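4.2 Where the laundry goes between the machine and the closet

The time-use record tells us when laundry was done, but it says little about where. In both towns, the diary form had a single line for place, and most people filled it in with the name of a room. That was enough for washing, which happens at the machine, and for putting away, which happens at a closet or a dresser. It was not enough for the part in between. Folding, sorting and waiting were often spread over several surfaces in one room or over two rooms with a door between them, and the name of the room hid this.

We therefore went back to the diaries and coded every entry that mentioned a surface. Out of 500 households that returned a complete diary, 420 mentioned at least one surface by name. Together they gave 3383 usable entries. An entry could be as short as "bed" or as long as a paragraph. Entries that named only a room were left out of this section and are covered in section 4.1. The coding scheme is the one used in the Rikden study of kitchen counters, with two changes. We added a code for the top of an appliance, which the Rikden scheme puts under "counter," and we split "bed" into beds that were in use as seating or storage during the day and beds that were not.

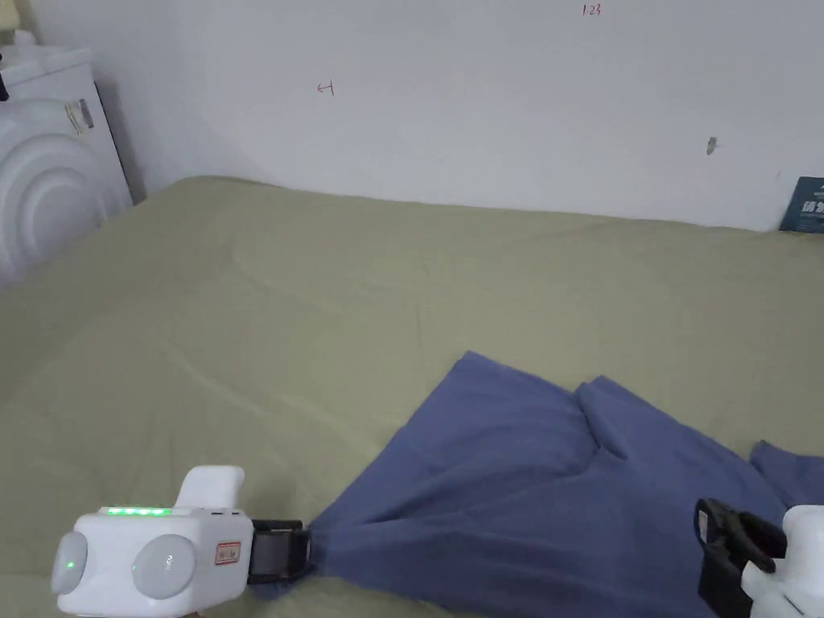 Tsoukalas

The bed was the surface named most often for folding. This held in Ustutley and in Ciltham, in houses and in apartments, and in households with a table large enough to fold on. When people gave a reason, it was usually size. A bed lets a person lay a garment out in full, with the sleeves or legs spread, and still have room for a pile on each side. Several diaries also mentioned that nothing has to be cleared off a bed first, while a table has to be emptied and sometimes wiped.

Size does not make the bed a good folding surface in every respect. It is low, and it gives under the hand. A crumpled blue cloth on a sheet has to be pulled out by its corners before it can be folded, and on a soft surface the layer underneath tends to move along with the top one. People who folded on tables described smoothing with the flat of the hand. People who folded on beds described picking up, shaking out and laying down again. One Ciltham diary put it this way: "I don't really fold on the bed, I fold in the air and put it on the bed." We coded this as folding on the bed, as we did with similar entries, but the comment is a fair description of what many people seem to do. The bed is the place where the fold is finished and where the pile is kept.

T-shirts and other light tops were the items most often named in these entries. Sheets and large towels were more often folded standing up, or by two people. Socks were sorted on the bed but also on the floor, on a chair and, in a few homes, on the stairs. Underwear was often not folded at all, and we did not press people on this.

Bed covers came up more than we expected. A flat sheet or a cover pulled tight was said to make folding easier, and some people made the bed for that purpose at a time of day when they would not otherwise have done so. A made bed in the middle of the day was, in these homes, a sign that laundry was on its way. Others kept an older sheet to lay over the bed while folding, so that lint and pet hair did not get onto the bedding. Color was mentioned only in connection with lint and with finding dark socks, which show up better on a pale sheet.

4.3 The top of the machine

The second surface that needs its own discussion is the top of the washing machine. In the Ustutley sample most machines were front-loading, so the top was free to be used as a shelf. In Ciltham there were more top-loading machines, and there the top could hold things only between loads. The difference shows clearly in the diaries. Ciltham households wrote about moving things off the machine. Ustutley households hardly mentioned the machine top as a surface, even in homes where our site notes record that it was covered.

We think this is because the top of a front-loading machine is not thought of as part of doing laundry. It is just somewhere to put things down. Only a small part of what we recorded on machine tops had anything to do with washing. The rest was what people carry into and out of a room: bags, cups, papers, keys, chargers, mail, hats. Figure 4 gives a typical mixture. The laundry basket and the black clothing share the two machines with a shoulder bag, a tumbler and a group of smaller things, and the bed is close enough that a person could reach from one to the other with a step.
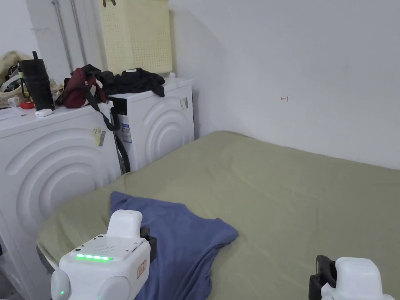 Figure 4. Two front-loading washing machines beside a bed. Basket, clothing, bag and small items on the machine tops.

Three points about this kind of layout are worth setting out, because they affect how the diary entries should be read.

First, the distance between the machine and the folding surface can be very short. Where a machine stands in the same room as a bed, carrying laundry does not appear in the diary as a separate step. In homes with a laundry room or a machine in the basement, carrying was a step of its own, often with a time next to it. Total laundry time is therefore not directly comparable between the two kinds of home. We have not tried to correct for this. The basket, too, has a different job in the two cases. When it has to go up a flight of stairs it is a means of transport. When the bed is next to the machine it can stay where it is, and people in such homes described it mostly as a place for things that were not yet clean or not yet sorted.

Second, clothing on top of a machine is hard to classify. A pile may be waiting to go in, or it may have come out, or it may have been taken off and left there on the way to somewhere else. Without asking the household we cannot tell, and we do not think an observer should guess from the look of the pile. In the site notes, clothing of this kind was given the code "clothing, state not known." This code was used far more than we had planned for. During the pilot we had tried to get by without it, and the two coders agreed so poorly on loose piles that we gave up.

Third, things that hang are easy to miss. Bag straps, sleeves, cables and towels hang over the fronts of machines and into the gaps between them. Our form had boxes for the top of each surface and none for its edges. A pile that drapes over the front edge of a machine was entered as being on top of it, and a strap that runs down into a gap was not entered at all unless the site worker wrote a note by hand. In homes with two machines side by side the gap was also where small items were said to be lost, socks above all. Future forms should have a box for edges and one for gaps.

Where two machines stood together, the two tops were generally treated as one long shelf. Bags and folded blankets were set across the join. There was often some sorting by distance all the same, with larger and less used things toward the wall or the corner and smaller things nearer to the person coming in. We saw this often enough to mention it, but we did not measure it, and the site visits were too short to say whether things stayed where they were from one day to the next.

4.4 Surfaces and waiting

Most laundry spends more time waiting than being handled. Some 700 entries gave both a surface and a waiting period, and these allow a rough comparison. Piles on beds had the shortest waits, for the plain reason that someone would need the bed by night. People knew this and made use of it. "If I put it on the bed I have to deal with it" appeared in one form or another in many diaries from both towns. Piles on chairs waited longest. Piles on machine tops fell in between, and varied a good deal depending on whether the machine had to be cleared before the next load.

A pile that had to leave the bed at night did not always go to the closet. In a good number of entries it was moved to the chair, or back into the basket, and came onto the bed again the next day. We counted each move as a new entry, which raises the number of entries for beds and baskets in homes where this was a habit. Readers who wish to work with unique piles instead should use the linked version of the table, in which moves of the same pile share a number – though the linking relies on what people wrote and is less complete for Ciltham, where the diary form had a shorter line for notes.

Household size made less difference to waiting than we had assumed. People living alone let piles wait as long as families did, and in small apartments the bed was cleared no earlier. What did matter was whether the folding surface was needed for something else at a fixed time. Dining tables were cleared before supper, beds before sleep, and ironing boards, in the homes that kept one standing, hardly ever.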